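Wukasville Garden Club, notes from the March 2019 meeting

Hi all! Radwa Cherkaoui here, taking the notes again, so blame me for the spelling. We got going a little late because the side door at Osstead Hall was locked and half of us were standing at it while the other half were already inside eating the cake.

**Last month's notes**

Approved, with one fix. I wrote that the seed order was for tomatoes and beans. It was tomatoes and peas. Sorry, peas people.

**Plant sale**

We're on for May, same parking lot as last year. The big question was how many seedlings to grow. Last year we sold 995 and ran out of basil before lunch, so I suggested we go up a bit, and then somebody said 3,000 and there was a long silence (followed by a lot of talk about windowsills). I said I have room for maybe two more trays at my house and that's with the cat moved out of the sunroom.

We didn't agree on a number. What we did agree on is more basil, fewer squash, and no mint at all unless it's in its own pot with a lid on it, practically. I'm still pulling mint out of my front bed from the last sale!

Prices stay the same. I was for raising the tomatoes by a quarter but I lost that one, fair and square.

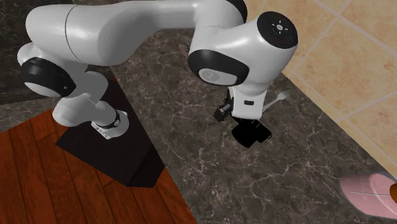
*White arm over the dark marble surface.*

**Water at the plots**

The new hose line is going to cost $498 with the fittings, and we have $400 set aside for it. I offered to ask El Sherbiny Hardware if they'd knock something off for a club order. If they won't, we take the rest out of the plant sale money and wait until after May to put in the far end.

There was some back and forth about the timer. I like the timer. Two people do not like the timer, and they both have plots at the bottom of the slope where it all runs down and sits, so I do see their point. We're going to try it at ten minutes instead of twenty and talk again.

**Graloreo roses**

For anyone who missed it, Graloreo is the pink climber by the gate, the one that looked dead all winter. It has buds! I was ready to dig it out in January and I'm glad I got lazy. Pruning is on me and whoever wants to bring gloves. Please leave the long canes alone until I've tied them in, even if they grab your sleeve on the way past.
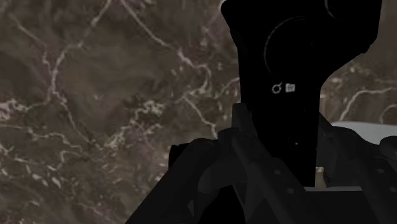
I also asked about a second climber for the other side of the gate so the whole thing looks less lopsided. Most of us want the same pink again. One vote for yellow, one for "anything without thorns." I'll price a bare-root one and bring it up next time.

**Compost**

Bin two is full, so please use bin three. No citrus, no bread, and whoever is putting in whole cabbages, would you chop them up first? They roll to the bottom and just stay cabbages.

**Odds and ends**

- Shed key is back on its hook. Thank you to whoever had it.
- We need a new wheelbarrow tire. I'm picking one up.
- Seed swap box is open, mostly zinnias and some old lettuce.
- Cake was lemon, and there's none left.

Next meeting is at Osstead Hall again, usual time, front door.

Radwa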